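How to Wash and Dry a Comforter at Home

Posted by Rafferty Doucet, April 18, 2021

I put off washing our big comforter for longer than I'd like to admit. It came from my mother-in-law in Trutdale, and it weighs about as much as a wet dog even when it's dry, and every spring I would look at the thing, look at our washer, and decide that airing it over the porch rail counted as cleaning. Then a mug of tea went over and airing wasn't going to do it. I have washed it many times now (and a good few other people's, once word got around the family), and it is really not a hard job. It does eat up most of a day, though, so pick one when you'll be home anyway.

Start with the tag

Look for the care tag in one of the corner seams. If it says dry clean only, believe it, especially with silk or wool filling. If it says machine wash, it will usually tell you warm or cold, and I go cold if there's any choice in the matter. Tags fade, and ours had faded to nothing. In that case squeeze a corner and listen. Down is soft and quiet with maybe a little prickle of quill in it, and polyester springs right back at you. Both can be washed at home. They just want different handling in the dryer, which I'll get to.

Next go over every seam with your fingers, slowly, under a good light. A gap you can hardly see going in will be a gap you can put your thumb through coming out, and if you have down in there you will be picking feathers out of the washer drum until June. Sew up anything you find with small stitches and doubled thread. It doesn't have to be pretty! Mine look like a row of ants.

Will it fit?

Put it in the washer dry and see how much room is left. You want to be able to press it down with your hand and have a good bit of space above it (or behind it, if yours is a front loader). If you have to lean on the door to get it shut, take the comforter to the laundromat and use the largest front loader they've got. I know it's a nuisance, but a crammed comforter comes out with dry patches in the middle and soap in all the folds. If your machine at home has a tall agitator post in the center, I'd go to the laundromat too. I have seen one of those twist a twin comforter into a rope, and the stitching never recovered.

Treat the spots first

Push the filling away from the stain so you're working with just the fabric, and pinch it off with a rubber band if it keeps sliding back. Dab on a little liquid detergent mixed with cold water, work it in with an old soft toothbrush, and let it sit for half an hour. Tea and coffee come out nicely with a spoonful of white vinegar added. For anything that came out of a person or a pet, use cold water only and give it longer.

The wash

Use much less detergent than you think. A tablespoon is plenty for a queen size. I was a generous pourer for years, and all that ever got me was a stiff comforter and a second afternoon of rinsing. Skip the fabric softener altogether, as it coats the filling and makes it clump.

Set the machine to gentle or bulky, cold or warm, and load the comforter loosely in a ring so the weight is spread around the drum. If the washer starts to thump partway through, stop it, open it up, and move things around. When the cycle ends, run another rinse. Then press a corner between your palms, and if you see any suds at all, rinse it again. Finish with an extra spin, which will save you a lot of dryer time.

Lift it out with both arms underneath. A wet comforter is heavy, and if you haul it up by one corner the inner stitching can tear. I slide a laundry basket right up to the machine and sort of roll it over the edge.

The long dry

Now for the part that takes the day. Use low heat for down and low to medium for polyester. Put in a couple of clean tennis balls, or wool dryer balls if you have them, and make your peace with the racket. Every half hour take the whole thing out, give it a shake, break up any clumps with your fingers, and turn it so that what was on the inside is now on the outside. Polyester may be done in two hours or so. Down can take four or five.

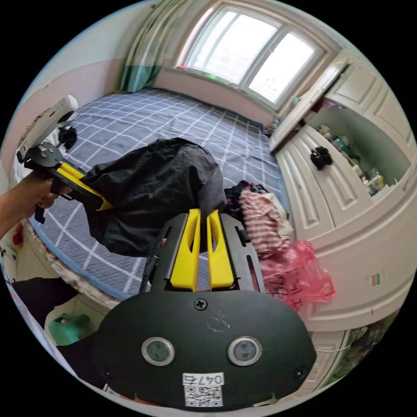 The trouble is that a comforter will feel dry long before it is. The cover dries first and fools you. Let it cool down for ten minutes, then pinch the filling in the middle of several squares. If any of them feel cool or lumpy, it goes back in. Put your nose to it as well. Damp down has a smell a bit like a barnyard, and once it's properly dry the smell goes away completely.

If the sun is out you can do the last stretch outdoors, laid flat over two clotheslines or a clean sheet on the grass, turning it every hour. I wouldn't hang it by the edge, as the filling slides down to the bottom. And bring it in before evening, when the air gets damp again.

Putting it back on the bed

Leave it spread out overnight before you cover it or fold it away. If you use a duvet cover, turn the cover inside out, lay it flat on the mattress, put the comforter on top, and tie the corners if there are ties. Then reach inside to the far corners, take hold of cover and comforter together, and flip the whole business right side out over itself. Give it a good shake from the foot of the bed and button it up.

For storage, a cotton bag or an old pillowcase is much better than plastic. Fold it loosely and don't put anything heavy on top. Ours lives on the closet shelf with a bar of plain soap tucked in beside it.

As for how often, once or twice a year is enough if you use a cover, and you can wash the cover along with your sheets. If you sleep with a dog on the bed, as we do, you might add another wash in the fall.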